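Building Materials II
Handout 5: Joint Sealants and Work Surfaces
Revised September 8, 2022

1. Scope

A joint sealant closes a gap between two parts that move relative to each other. It must stick to both sides, stretch and compress with the gap, and keep water out. Grout and mortar fill gaps as well but tolerate almost no movement. They are covered in Handout 3.

2. Substrates

Adhesion depends mostly on the surface. Glass and glazed tile are nonporous and usually take silicone without primer. Concrete, brick and natural stone are porous. Marble and limestone can also stain when plasticizer migrates out of the sealant, leaving a dark border along the joint that cannot be wiped off. Use a product tested for stone, and avoid acid-curing types, which attack calcium carbonate. A printed or molded stone pattern says nothing about the material under it, so identify the substrate before choosing a product.

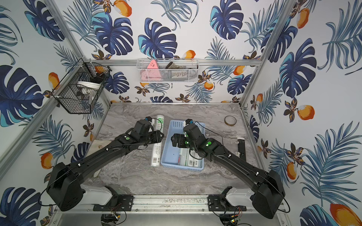 Gray marble-patterned tabletop with a blue basket on it.

The Fodetti reading lists three checks for an unknown surface: water absorption, scratch hardness, and reaction to dilute acid on a hidden spot. The last is destructive on polished stone.

3. Joint geometry

For butt joints in this course, take depth as half the width, within the limits on the product data sheet. The sealant should bond to two faces only. A bead that also sticks to the back of the joint cannot stretch freely and tends to tear near the corners. Backer rod or bond-breaker tape prevents this.

Movement capability is given as a percentage of joint width. Work the Peixoto facade problem with the joint at its narrowest, then at its widest - the second case normally governs.

4. Packaging and storage

One-part sealants cure on contact with moisture in the air, so the package has to act as a vapor barrier for the whole shelf life. Foil sausages do this well but need a closed-barrel gun. Rigid plastic cartridges fit the common open-frame gun and are easier to stack. 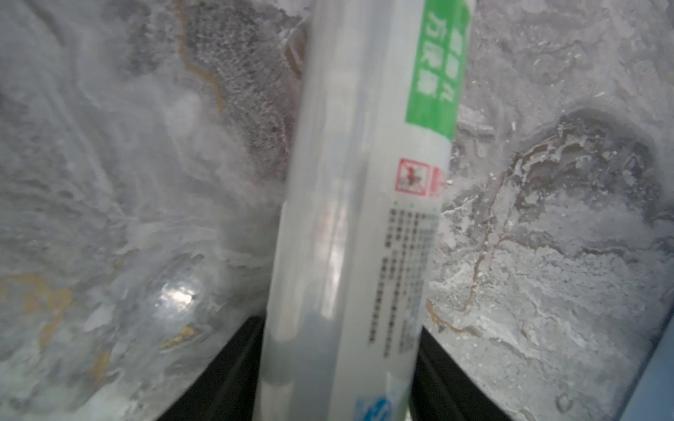

Shelf life is counted from the date of manufacture and assumes unopened storage within the stated temperature range. Record the product name, cure type and batch number before the cartridge goes into the gun. On a white tube with a green label band like this one, the large characters run along the length of the cylinder, and a gun cradle may hide part of them.

5. For next session

Read the Vondus notes on cure chemistry. Complete problems 2 and 5, showing joint width at both temperature limits.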